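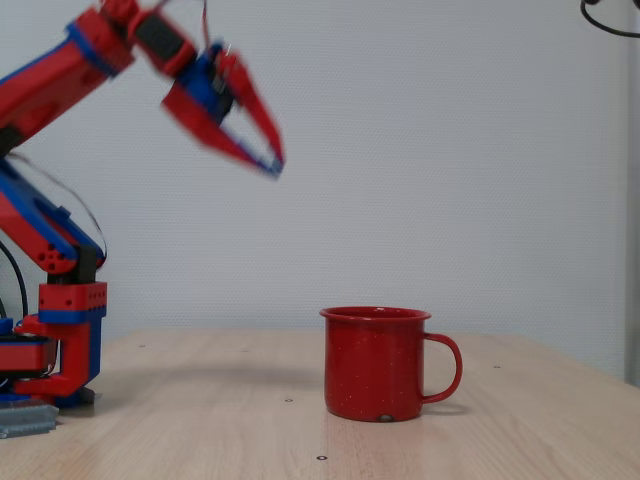 1. Enamel mugs and whether people keep them

Project report, Household Objects module, Andthorpe. Final version, July

Question was simple. Why do people hang on to an enamel mug after it chips, when a chipped china one goes straight in the trash? We had one term and not a lot of money so the study stayed small.

2. What we looked at

Main object is a red enamel mug, speckled with tiny white flecks, glossy, rim flares out slightly. C-shaped handle, also red. There is a chip at the bottom front where the enamel looks worn down to a darker color. It is object 8 in our list and the one we kept coming back to, mostly for that chip.

The rest came from two places. Secondhand shelf at Nulter (the thrift store by the bus station) and a box of older kitchen stuff lent to us by Yáñez, the hardware store. In total 19 mugs. Two were dropped from the list later, the labels had got mixed up in the box and we couldn't say which was which.

3. Method

Every mug got a sheet: color, rim, handle shape, chips and where they are. Then we did a short survey at Nulter, mornings only, asking people which mugs they would still drink from and which they would use for something else. Pens, toothbrushes, a plant, etc.

We wanted to do a drop test too. Not approved. Probably fair, the mugs weren't all ours.

Sheets are in folder 3032 on the course drive. Handwriting on the first few is bad, sorry, typed copies are in the same folder.

4. Results

Chip position matters more than chip size, that was the clearest thing. A mark low down on the body hardly bothered anyone. A mark on the rim and people said no right away, even a tiny one. "My lip goes there" came up again and again.

Object 8 did well. Most people would still drink from it, and several turned it around to look at the worn spot and then put it back down with the chip facing away. We didn't plan to record that so it is only in the notes, not in the table.

Color: red and dark blue were liked, plain white looked "like a hospital" to some. The speckle seems to help, a small mark gets lost in it. Can't prove this from our numbers, we had too few speckled ones to compare.

5. Problems

Survey question 2 was badly worded. "Would you keep this mug" got read as would you like to have it, free, so of course people said yes. Changed it halfway thru and threw out the earlier answers for that question.

Also should of asked where people got their own mugs. Camping came up a lot and we had nowhere on the form to put it.

6. If someone continues this

Get more speckled ones. Ask about inherited mugs separately. Noketti has a catalog of older enamel shapes that we found too late to use, start there. And label the box before you move it.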